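Trernar Shared Workshop – Monthly Safety Walk-Through
November – ground floor, store room and rear yard
Status key: OK / Fix / Monitor 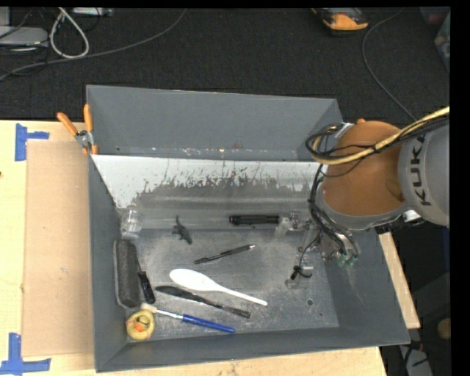
Grey bin on tabletop, scuffed floor, stain along lower edge of far wall. See item 9.

ENTRY AND EXITS

1. Front door opens fully and closes on its own – OK
Closer was adjusted after last month's walk-through. No slamming.

2. Rear exit clear inside and out – Fix
Two pallets from the Dratell delivery were stacked against the outside of the door. Moved during the inspection. Deliveries are to go to the left of the downpipe from now on. Painted line needed on the concrete.

3. Exit signs lit – OK
Sign over the store room door flickered once at switch-on, then stayed lit. Check again next month.

FIRE

4. Extinguishers in place, pin and tag intact – Monitor
All 4 are on their hooks. The gauge on the one beside the kitchenette is in the green but sits close to the bottom of it. Service company has been asked to look at it on their next visit.

5. Smoke alarms tested – OK
Tested at 7 a.m. before members arrived.

6. Oily rags in lidded metal can – Fix
Lid was off. Can was also holding paper cups and a sandwich wrapper. Emptied. Put general rubbish in the general rubbish.

FLOORS AND STORAGE

7. Aisles at least 70 cm wide – Fix
The aisle beside the timber rack is too narrow at the far end, where offcuts have been stood on the floor. Unlabelled offcuts will be removed on Thursday.

8. Shelving fixed to wall, heavy items low – OK
The Sollotico shelving in the store room has had its missing wall bracket replaced. Paint tins moved down from the top shelf.

9. Bins and tubs sound, no sharp edges or splits – Monitor
Scratches and cloudy wear marks on the bottom of the grey bin are surface wear and do not affect use. Small white chips and a faint rusty-brown stain noted low on the far wall. Wipe down and compare next month. A blue tub in the store room has a split handle and has been thrown out.

10. Floor dry, mats flat – Fix
Corner of the mat at the sink curls up. Taped for now. Replacement mat is on the order list.

ELECTRICAL

11. Leads and plugs tagged and undamaged – Fix
3 extension leads are past their test date. All have been taken out of use and are in the office. Please don't go in and get them.

12. Power boards not daisy-chained – OK

13. Switchboard door closed, labels readable – Monitor
Label for circuit 12 has faded. Still readable with a torch. To be reprinted.

FIRST AID AND AMENITIES

14. First aid kit stocked – Fix
Out of medium dressings and low on saline. The pharmacy no longer carries the Tlapale dressings we used to buy, so any sterile brand in the same size will do.

15. Eyewash bottle in date – OK

16. Hot water tap – Monitor
Runs very hot after a few seconds. Warning sticker put up. Plumber to check the tempering valve.

Items marked Fix stay on the noticeboard sheet until they are initialled. Report anything new in the book by the front door.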